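홈 | 채용 | 규제·컴플라이언스 | 뉴스룸 | 문의
채용 > 경력직 > 규제·컴플라이언스 > 주파수 면허 실사 담당
4월 | 글 Wanpen Intarasuk, 규제준수실

주파수 면허 및 지분 구조 실사 담당자(경력) 모집

Skonden 규제준수실은 이동통신 주파수 면허의 양수도 및 갱신 업무를 지원할 실사 담당자를 모집한다. 채용 인원은 총 5명이며, 면허 적격성 검토 파트와 자금 출처 검토 파트로 나누어 배치한다. 배치 파트는 지원자의 희망과 실무 과제 결과를 함께 고려하여 정하고, 최종 합격 통보 시 서면으로 안내한다.

1. 모집 배경

Skonden은 지역 단위 기간통신사업자와 가상이동통신망사업자를 고객으로 두고, 면허 신청 단계부터 사후 보고까지의 문서 업무를 수행한다. 올해 Dastov와 Yeoman 간의 지역 주파수 이용권 양수도 건을 수임하면서 검토 대상 법인이 74개로 늘었다. 여기에는 양 당사자의 직접 주주 외에 중간 지주회사, 투자 목적 법인, 장비 임대 법인이 포함된다. 현재 인력으로는 법인별 실질 소유자 확인과 납입 자금 추적을 제출 일정 안에 병행하기 어려워 인원을 충원한다.

본 채용은 해당 수임 건에 한정되지 않는다. 양수도 승인 절차가 종료된 뒤에는 면허 갱신 심사와 정기 보고 업무로 전환 배치하며, 고용 조건은 그대로 유지된다.

2. 담당 업무

면허 적격성 검토 파트
- 면허 신청서, 변경 신고서, 승인 조건 이행 보고서의 기재 사항 대조
- 주주명부, 등기 사항, 주주 간 계약의 의결권 조항 검토
- 외국인 지분 한도와 특수관계인 합산 기준의 적용 여부 판단
- 동일 권역 내 중복 보유 주파수의 대역폭 산정 및 한도 초과 여부 확인
- 규제기관 보완 요구에 대한 답변서 초안 작성

자금 출처 검토 파트
- 자본금 납입 내역, 주주 대여금, 전환사채 발행 내역의 시점별 정리
- 해외 송금 증빙과 회계 장부 간 금액, 통화, 일자의 일치 여부 확인
- 기지국 장비 공급 계약 중 외상 매입 및 공급자 금융 조건 검토
- 관계사 간 용역비, 상표 사용료, 망 이용대가 거래의 적정성 검토
- 자금 흐름도와 근거 문서 색인 작성

두 파트 모두 검토 결과를 사실 확인 사항, 미확인 사항, 판단 사항으로 구분하여 기재한다. 근거 문서가 없는 내용은 사실 확인 사항에 넣을 수 없다. 작성자와 검토자는 동일인이 될 수 없으며, 검토자의 수정 이력은 문서관리 시스템에 남긴다.

3. 지원 자격

공통 요건은 다음과 같다.
- 통신, 방송, 금융, 에너지 등 인허가 업종에서 규제 대응, 회계감사, 법률 실사 중 하나 이상의 실무 경력
- 연결재무제표와 주석을 읽고 특수관계자 거래를 식별할 수 있을 것
- 한국어 보고서 작성 능력, 영문 계약서 독해 능력
- 스프레드시트에서 다량의 거래 내역을 정렬, 대조, 집계한 경험

적격성 검토 파트 지원자는 인허가 신청 또는 변경 신고 업무를 직접 수행한 경력이 있어야 한다. 자금 출처 검토 파트 지원자는 감사조서 또는 이에 준하는 검토 문서를 본인 책임으로 작성한 경력이 있어야 한다. 학력과 전공에는 제한을 두지 않는다.

우대 사항은 주파수 할당 또는 재할당 절차 참여 경험, 상호접속 정산 업무 경험, 공인회계사 또는 변호사 자격, 관계형 데이터베이스 질의어 사용 능력이다. 우대 사항은 서류 심사에서만 반영하며 실무 과제 점수에는 가산하지 않는다.

4. 이해상충 확인

최종 후보자는 Dastov, Yeoman 및 각 사의 공개된 주주에 대한 주식, 채권, 전환권 보유 여부를 신고해야 한다. 배우자와 생계를 같이하는 가족의 보유분도 포함한다. 보유 사실이 있다고 하여 자동으로 탈락하지는 않으며, 처분 또는 업무 배제 등 조치 방안을 협의한 뒤 채용 여부를 정한다. 양 당사자 또는 그 계열사에서 근무한 이력이 있는 경우에는 퇴직 시점과 담당 업무를 기재한다.

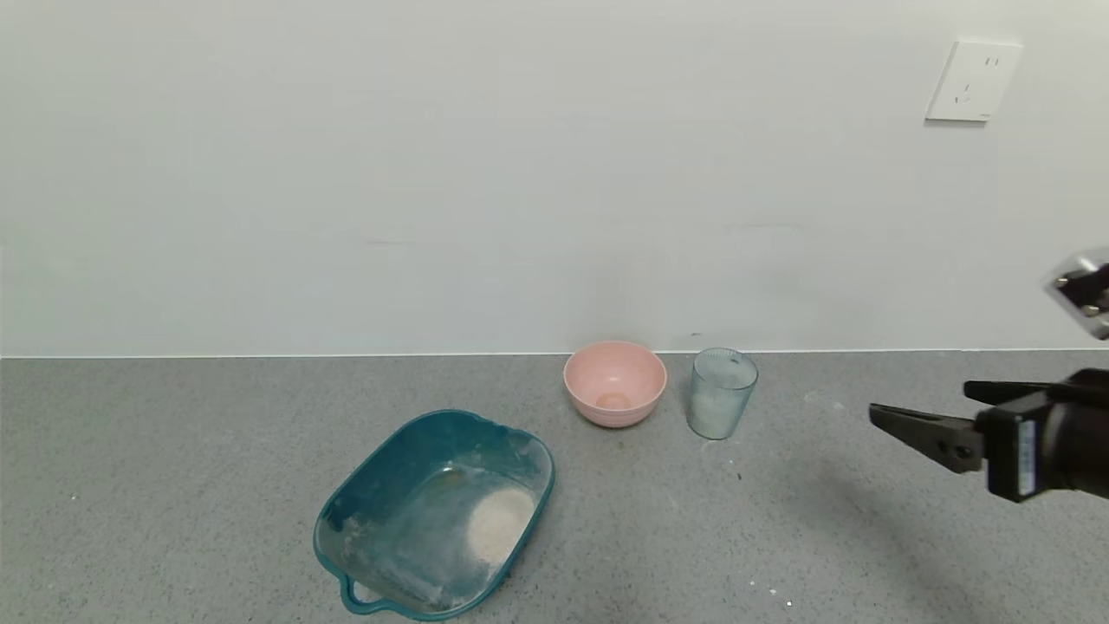
신고 내용은 규제준수실과 인사 담당자만 열람한다. 허위 신고가 확인되면 채용을 취소할 수 있고, 입사 후 확인된 경우에는 취업규칙에 따라 처리한다. 재직 중 보유 현황이 변동되면 변동 사유가 발생한 때에 다시 신고해야 한다.

5. 근무 조건

- 고용 형태: 정규직
- 근무지: Skonden Dolstead 사무소
- 근무 시간: 오전 9시부터 오후 6시까지, 휴게 시간 1시간 포함
- 재택근무: 수습 기간 종료 후 부서장 승인에 따라 가능
- 급여: 경력과 자격을 반영하여 개별 협의
- 출장: 고객사 자료실 열람이 필요한 경우에 한함

고객사 원본 문서는 사무소 내 열람실에서만 취급한다. 열람실에는 개인 휴대전화와 외부 저장 매체를 반입할 수 없다. 재택근무 시에는 비식별 처리된 사본과 공개 자료만 사용할 수 있으므로, 자금 출처 검토 파트는 적격성 검토 파트에 비해 사무소 근무 비중이 높다. 규제기관 제출 기한 직전에는 연장 근무가 발생할 수 있으며 수당은 관계 법령에 따라 지급한다.

6. 전형 절차

서류 심사, 실무 과제, 면접, 이해상충 확인의 순으로 진행한다. 각 단계 결과는 합격 여부와 관계없이 전자우편으로 통보한다.

실무 과제는 사무소에서 제공하는 단말기로 수행한다. 가상의 통신사업자 한 곳에 대한 주주명부, 은행 거래 내역 1512행, 장비 공급 계약서 발췌본이 주어진다. 적격성 검토 파트 지원자는 간접 지분을 합산하여 한도 준수 여부를 판단하고, 자금 출처 검토 파트 지원자는 최초 납입 자본금의 출처를 거래 내역에서 특정한다. 제출물은 요약 보고서와 계산 근거 파일이다. 결론의 정오보다 근거 기재의 정확성과 추적 가능성에 높은 배점을 둔다. 외부 검색과 자동 작성 도구의 사용은 허용하지 않는다.

면접은 실무 과제 제출물에 대한 질의로 시작한다. 면접위원은 규제준수실장 Piret Ķēniņš와 해당 파트의 선임 검토자로 구성되며, 영어로 진행하는 문답이 일부 포함된다. 통역은 제공하지 않는다. 소요 시간은 후보자별로 다를 수 있다.

7. 제출 서류

- 이력서(자유 양식, 사진 및 가족관계 기재 불필요)
- 경력기술서: 수행 업무별로 본인의 역할과 작성 문서의 종류를 구분하여 기재
- 지원 파트 희망 순위
- 자격증 사본(해당자에 한함)

경력기술서에 이전 고객사의 비공개 정보를 기재해서는 안 된다. 회사명은 업종명으로 대체할 수 있다. 비공개 정보가 포함된 서류는 심사하지 않고 파기하며, 지원자에게 재제출을 한 차례 요청한다.

서류는 하나의 PDF 파일로 합쳐 채용 페이지의 지원 양식에 첨부한다. 우편 및 방문 접수는 받지 않는다. 접수 기간은 공고 게시 후 30일이며, 마감 당일 오후 6시까지 업로드가 완료된 건만 유효하다. 기간 중 적격자가 없는 파트에 대해서는 접수를 연장할 수 있고, 연장 여부는 본 페이지에 게시한다.

8. 기타 사항

제출 서류는 전형 종료 후 파기한다. 차기 채용을 위한 보관에 동의한 지원자의 서류는 동의 기간까지 별도로 보관하며, 동의는 언제든지 철회할 수 있다. 수습 기간은 3개월이고 수습 기간 중 급여 감액은 없다.

본 공고의 직무는 규제기관 또는 수사기관을 대리하거나 그 권한을 위임받아 수행하는 업무가 아니다. 담당자는 고객사가 제공한 자료와 공개 자료의 범위 안에서만 검토하며, 제3자에 대한 자료 제출 강제권을 갖지 않는다.

직무 내용에 관한 문의는 지원 양식의 문의란에 파트명을 표기하여 남긴다. 담당자는 Wanpen Intarasuk이며, 진행 중인 양수도 건의 세부 조건에 관한 질문에는 답변하지 않는다.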